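Rachid Bennani
Dec 21, 2022

Okay, friends, several of you asked how I finally got my sweaters to stop looking like felted oven mitts, so I'm going to put it all in one thread and you can save it for when you need it. Get some tea, I ramble.

Some background first. My grandmother, on the El Ouafi side, washed every piece of wool in the house by hand in a blue basin on the roof, and she did it maybe twice a winter. Twice! The rest of the time the sweaters hung over the line in the cold air for an afternoon and went back in the chest smelling like the outdoors. I thought this was old-fashioned until I moved to Pemenwood, got my own washer and ruined four good cardigans in my first year.

So the first thing is just to wash wool less than you think you should. I wear a sweater over a T-shirt, hang it by an open window overnight, and go again the next day. The gray one I have on in practically every photo you've ever seen of me got its first wash of the season in October and hasn't had another since. My sister makes a face about it but she also borrows it constantly, so.

When it does need a wash, turn it inside out, button the buttons, zip the zippers. One sweater to a mesh bag, and pick a bag that's a little roomy. If you cram it in there it can't rinse properly and you'll be picking soap out of the cuffs (ask me how I know).

Cool water, the gentlest cycle you've got, and the lowest spin. On my old machine I leave it on the wool setting, 46 minutes from start to finish, and I don't let myself open the door halfway to look. I used to fish things out early because I was nervous, and all that got me was a wet floor.

Soap! Please use less. I use a wool wash called Ranard that they sell at the hardware store on the corner, and a small capful does 2 sweaters. Regular detergent is fine for towels but it leaves my wool feeling scratchy and kind of squeaky, if that makes sense. No fabric softener, ever, I beg you. I went through a whole bottle of it in my twenties and I still think about that green vest.

Now drying, where I lost most of my cardigans. Don't wring. Lay the sweater on a dry towel, roll the whole thing up like a jelly roll, and lean on it with your forearms. Kneel on it if you like, I do. Then unroll it, move it to a fresh towel, and pat it back into shape while it's damp – sleeves straight, hem even, neck closed up a little. If it came out slightly long, you can nudge it shorter at this point and it'll mostly listen to you.

It takes a day and a half in my apartment in the winter, longer for the thick ones. Flip it once. Keep it off the radiator and away from the cat, who believes damp wool was put there for her personally.

People also asked about pills. I have a Haltus sweater comb, nothing fancy, and I go over the elbows and the sides while I'm watching something. Pull the knit flat with one hand and comb in one direction, very lightly. It's a peaceful way to spend an evening and I've come to look forward to it.

And for putting them away in spring, wash first, always, even if it looks clean. Moths like the places where you've spilled soup. Fold, don't hang, and put the heaviest ones at the bottom of the stack. I tuck in cedar blocks and sand them a little every year so they smell like something again.

I think that's everything I know! If your grandmother did it some other way I would love to hear about it, my replies are open and I'm home all week with a pot of lentils going. 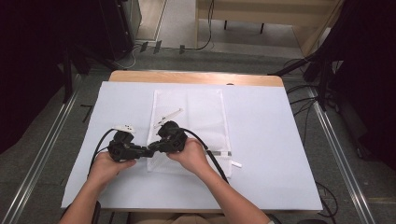

Samira: My grandmother rolled hers in towels too, but she put a splash of white vinegar in the last rinse and swore it kept the colors bright. I still do it with my red ones, and the smell is gone by the time they're dry.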